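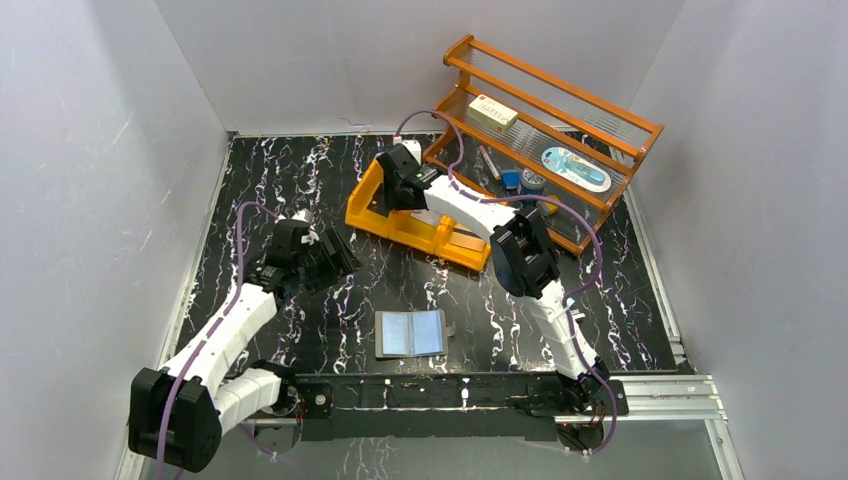

Chapitre 6
Quand l'atelier sort dans la rue : l'art et la chose publique

Commençons par une question qui fâche, c'est souvent la meilleure manière d'ouvrir un cours : à qui parle une œuvre ? Dans les chapitres précédents, nous avons suivi des artistes qui répondaient à un commanditaire, à un maître, à un marché. Nous avons vu des peintres négocier le prix du bleu et des sculpteurs attendre des années un paiement qui n'arrivait pas. Voici maintenant que le destinataire change, et tout change avec lui ! Une affiche collée la nuit sur un mur ne s'adresse à aucun acheteur. Une pièce jouée dans une cour d'usine se passe de billetterie. Une chanson reprise par une foule n'appartient plus tout à fait à celle qui l'a écrite.

C'est un territoire passionnant, et je vous envie un peu de le découvrir. On y croise des graveurs, des marionnettistes, des typographes, des chorales d'amateurs, des gens qui n'auraient jamais accepté le mot « artiste » et qui ont pourtant laissé des formes que l'on copie encore. On y rencontre aussi beaucoup de mauvaises affiches, de poèmes trop longs et de pièces pesantes, et nous les lirons quand même, car elles nous apprennent presque autant que les réussites.

Ce que recouvre l'expression « art engagé »

Le mot est commode et il est piégé. Au sens étroit, il désigne une œuvre dont l'auteur prend parti et veut que cela s'entende. Au sens large, il englobe toute création qui touche à la vie commune, même par un détour. Entre les deux, la marge est immense. Un paysagiste qui peint une vallée promise à l'inondation par un barrage fait-il un tableau engagé ? Et s'il ignore le projet de barrage ? Et si ce sont les habitants qui, plus tard, brandissent une reproduction du tableau dans un cortège ?

Nous retiendrons dans ce chapitre une distinction simple, que vous pourrez critiquer ensuite (j'y compte bien). Nous parlerons d'engagement d'intention lorsque l'auteur poursuit un but public déclaré, et d'engagement d'usage lorsque le public s'empare d'une œuvre pour la faire servir à une cause. Les deux se rencontrent parfois dans le même objet, et ce sont alors des cas magnifiques à étudier.

Une affiche, trois vies

Prenons l'exemple qui nous accompagnera jusqu'à la fin du chapitre. Urszula Grabowska, graveuse sur linoléum, rejoint un jour le collectif Chornovol, installé dans une ancienne imprimerie. Le quartier se bat pour conserver sa bibliothèque. On lui demande une affiche, elle en dessine 13, toutes refusées sauf une : une porte entrouverte, une marche usée, aucun slogan. Le tirage atteint 2 595 exemplaires, ce qui est considérable pour une petite presse actionnée à la main.
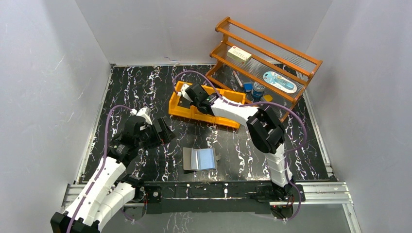
La première vie de cette affiche dure l'espace d'un mois de décembre. Elle couvre les palissades, les vitrines, les portes d'immeubles, et la pluie en emporte une bonne partie. La deuxième commence lorsque la troupe de théâtre Keltisix l'agrandit aux dimensions d'un décor et joue devant elle un spectacle sur le droit de lire. La porte du dessin devient alors une vraie porte, par laquelle entrent les comédiens - quelle trouvaille ! La troisième vie est plus calme : la galerie Clovix encadre un exemplaire rescapé, l'accroche sur un mur blanc et le dote d'un cartel.

Arrêtez-vous sur ce dernier épisode, il divise chaque année les étudiants. Les uns jugent que l'affiche encadrée a perdu sa voix. Les autres répondent qu'elle touche désormais des visiteurs qui n'auraient jamais mis les pieds dans le quartier. Grabowska elle-même a hésité. Dans un entretien publié le 16 août 2020 par la revue Sistport, elle déclare : « Je l'avais faite pour qu'elle s'abîme. La voir sous verre m'a d'abord mise en colère, et puis une petite fille m'a demandé où menait la porte. » Nous reviendrons longuement sur cette phrase dans la section 3.

La forme compte autant que le message

Un contresens guette toute personne qui aborde ce domaine : croire qu'il suffit de relever les idées d'une œuvre pour l'avoir comprise. Résumez l'affiche de Grabowska, il vous restera « il faut garder la bibliothèque », et vous aurez perdu l'essentiel. Regardez au contraire la taille des blancs, l'épaisseur du trait, l'absence de personnage. Demandez-vous à quelle distance un passant pouvait la lire, et combien de temps il lui fallait. Ce sont des questions matérielles, presque terre à terre, et elles ouvrent des portes extraordinaires.

Il en va de même pour le théâtre. Le spectacle de Keltisix durait environ 18 minutes, le temps d'une pause au travail. Cette durée commandait tout le reste : peu de répliques, des gestes amples, une chanson facile à retenir. Aucune analyse sérieuse de la pièce ne peut faire l'économie de cette contrainte.

Avant de commencer la section 1

Gardez sous la main votre carnet de lecture. Choisissez dès maintenant une œuvre visible près de chez vous, une fresque, une plaque, un monument, même un pochoir à demi effacé, et notez où elle se trouve, qui passe devant et à quelle heure. Allez-y deux fois, à des moments différents de la journée. Vous reprendrez ces notes dans l'exercice de synthèse, et je vous promets qu'elles vous surprendront.

Termes à connaître : commande publique, engagement d'intention, engagement d'usage, tirage, réemploi, cartel.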